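生活用品評価室 > 収納・整理用品 > 卓上トレー > 使用評価報告

アクセサリー用浅型トレー「Irnerow」使用評価

2019年6月14日
生活用品評価室 収納用品担当

1. 評価の目的

当室では、装身具の一時置きおよび日常の整理に用いる卓上用品について、継続的に使用評価を行っている。本稿で取り上げるのは、Geka社が製造し、Skusis社が販売する浅型トレー「Irnerow」のアンバー色である。購入価格は税込1,363円であった。同じ売場で比較の対象とした布張りの仕切り箱は1,175円であり、価格差は大きくない。

ブレスレットの保管には、蓋付きの箱、吊り下げ式のスタンド、浅い皿の三種が広く使われている。蓋付きの箱は埃を防ぐ点で優れるが、毎日着脱する品については開閉の手間が残る。スタンドは輪の形を保ちやすい反面、留め具を外した鎖状の品は滑り落ちることがある。浅い皿はその中間に位置し、帰宅後に外した品をそのまま置けることが最大の利点である。一方で、複数の品を重ねれば絡まりが生じ、見栄えも損なわれやすい。今回の評価では、この絡まりの生じにくさ、取り出しやすさ、および清掃の容易さを主たる項目とした。

2. 外観および仕上げ

本品は角のある輪郭をもつ浅い皿で、縁には光沢のあるアンバーオレンジ、底には茶みを帯びた金色が用いられている。縁と底で色調を変えた意匠は、平置きの収納用品としてはやや華やかな部類に入る。寝室の鏡台や玄関の棚に置く場合、周囲の調度が濃色であれば落ち着いて見えるが、白を基調とした空間ではトレー自体が目立つ。購入に際しては、置き場所の色調をあらかじめ確認されたい。

底面は平らである。中央に向かって窪んだ皿では、丸玉の品が一か所に寄り集まり、取り出すたびに隣の品を動かすことになる。本品ではそのような偏りが少なく、置いた位置にとどまりやすい。この点は、後述する取り出しやすさの評価に直接寄与している。

仕上げについては、購入した2点のうち1点に、縁の光沢のむらがわずかに認められた。使用上の支障はなく、照明を斜めから当てた際に判別できる程度のものである。もう1点には特段の不備はなかった。角の処理はいずれも滑らかで、布の上で向きを変えても引っ掛かりは生じなかった。

3. 使用条件

評価は、淡い灰色のテーブルクロスを掛けた卓上で行った。布を敷いたのは、硬い天板に直接置いた場合の接触音と滑りを抑えるためである。置く品には、鎖状のもの、透明感のある丸玉を連ねたもの、細かい玉を連ねた細身のものなど、構造の異なるブレスレットとバンドを選んだ。普段の使用では同種の品だけを揃えて置くことは少なく、性質の異なる品が同じ皿の上に並ぶのが通常であるためである。

評価担当者は、外した品を置く、目的の品を取り出す、残った品を整える、という一連の動作を日常の速さで繰り返した。丁寧に並べることを前提とした評価では、実際の生活で生じる乱れを見落とすおそれがあるため、並べ方に細かな指定は設けていない。 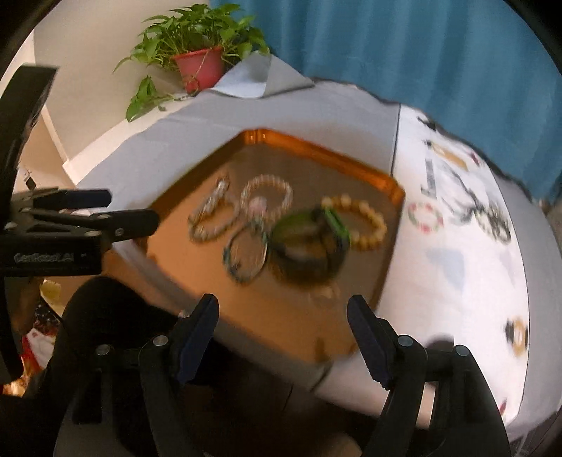
品の種類による差は明瞭であった。丸玉を連ねたブレスレットは、置いただけで輪の形が整い、指を輪の内側に入れて持ち上げることができる。玉の大きさが揃った品であれば、隣の品に多少触れていても支障なく取り出せた。今回の評価において最も相性がよかったのは、この種の品である。

細かい玉の細身の品は軽く、丸玉の品の縁に重なりやすい。重なっていても絡むことはまれであるが、下の品を先に取ると上の品がずれる。使用頻度の高い品を手前に、細身の品を奥に置くなど、各人の習慣に応じた配置を決めておくと扱いやすい。

鎖状の品については注意を要する。二つ折りにして細長い輪の形で置けば場所を取らず、見た目もまとまる。しかし、折り畳んだ部分に別の品の飾りが入り込むと、持ち上げた際に両方が付いてくることがある。飾りの付いた品とは間を空けて置くことが望ましい。仕切りのない皿である以上、この制約は避けられないものと考える。

4. 項目別の評価

(1)取り出しやすさ

良好である。縁が低いため、どの方向からも指が届く。卓上での向きを問わないことも利点であり、角を奥に向けて斜めに置いても使い勝手は変わらなかった。爪の長い担当者からは、平らな底に密着した薄いバンドがつまみにくいとの指摘があった。その場合には、品を縁まで滑らせてから持ち上げると容易に取れる。

(2)絡まりの生じにくさ

標準的である。品同士の間隔を保てる範囲では問題が生じないが、置く数を増やせば利点は急速に失われる。製品に添えられた案内には、飾り付きの品と鎖を離して置くようにとの記載があり、当室の所見とも一致する。多数の装身具を一か所にまとめたい場合には、仕切りのある製品を選ぶべきである。

(3)見やすさ

底の色が暖色であるため、銀色の品や青緑系の玉は輪郭がはっきりとし、目的の品をすぐに見分けることができた。これに対し、金色や琥珀色の品は底の色に紛れやすい。透明な玉は底の色を映して実際より黄みを帯びて見えることがあるので、衣服との色合わせは皿から取り出したうえで行うのがよい。

(4)清掃の容易さ

良好である。平らな底は乾いた柔らかい布で拭けば足り、溝や継ぎ目に埃が残ることもなかった。ただし光沢のある縁は指紋が目立つ。外観を保つには、品を置き直す折に縁も併せて拭くことを勧める。研磨剤入りの洗剤は光沢を損なうおそれがあるため、使用していない。

(5)安定性

布の上では安定しており、片手で品を取る動作によって皿が動くことはほとんどなかった。つやのある天板に直接置いた場合には、わずかに滑る。別売りの専用敷布は800円で販売されているが、手持ちの布で十分に代用でき、当室としては購入を必須とは考えない。

5. 他製品との比較

前述の布張り仕切り箱は、品ごとの区画が明確で、絡まりの防止という点では本品に勝る。しかし、区画の幅が固定されているため、輪の大きい品は折り曲げるか、立てて入れることになる。ゴム紐で連ねた丸玉の品を長く曲げた状態で保管することは、紐の傷みを早める一因となり得る。輪の形を保ったまま平らに置けることは、浅型トレーならではの長所である。

また、Dela Peña社の木製皿についても、以前に同様の手順で評価を行っている。同製品は深さがあり、指輪などの小さな品まで収められるが、壁面が立っているためブレスレットは重なりやすかった。用途をブレスレットに限れば、本品の方が扱いやすい。指輪やイヤリングを併せて置く予定がある場合には、Dela Peña社の製品が適当である。

6. 価格について

1,363円という価格は、同程度の大きさの卓上皿としては中位に当たる。色調と仕上げを考慮すれば妥当な水準である。ただし、機能のみを求めるのであれば、手持ちの浅い皿でも相当の部分を代替できる。本品の価値は、装身具を並べたときの見映えと、毎日の着脱を一か所で済ませられる扱いやすさにあり、その点に対価を認めるか否かが購入の判断を分けるものと思われる。

7. 総合評価および推奨

当室は本品を「推奨」とする。ブレスレットを日常的に数点使い分け、外した後の置き場所を定めたいと考える利用者に適している。所有する品の全てを収める保管庫としては適さず、長期間使用しない品は蓋付きの箱へ移すことが望ましい。

販売元に対しては、縁の仕上げのむらについて情報を提供し、検品時の確認を要望した。アンバー以外の色については評価を行っておらず、本稿の見やすさに関する所見はそのまま当てはまらない。色の異なる製品の評価は10月に予定している。

本評価は当室が店頭で購入した製品によるものであり、製造元および販売元からの製品提供は受けていない。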